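Nekska Pantry Words, version 20

A word list of everyday kitchen talk – 1,457 entries, all free to use!
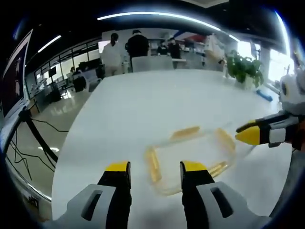
One early user wrote in to ask why "leftovers" and "left-overs" were two separate entries, and whether they could be merged. They are merged now, and the old spelling sits in the variants column.

What's inside
words.csv – one entry per line, with spelling, variants and region
regions.txt – the 39 region codes, Galtlow and Stostow included

New since July
Lots of lovely words for lids, jars and boxes (keep them coming!)
Tabs replaced with commas

Known gaps
Baking terms are thin. Plurals are patchy past the letter R.

Last updated 2019-11-04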